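Ticket 279, Vorkel hand grippers (pair), opened 11/10/2018

Hi again! Firmware 16 went on fine, but the right-hand unit still drops its link every few minutes and I get error 124 on the tablet. 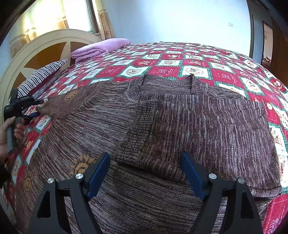 Error 124 clears if I restart the Zista app, so I doubt it's the battery. Grip itself is lovely, by the way – the small jaws have the cuff of that brown jumper pinched nicely, and knits were my big worry when I ordered. Could you send a new cable to the Bresdale address?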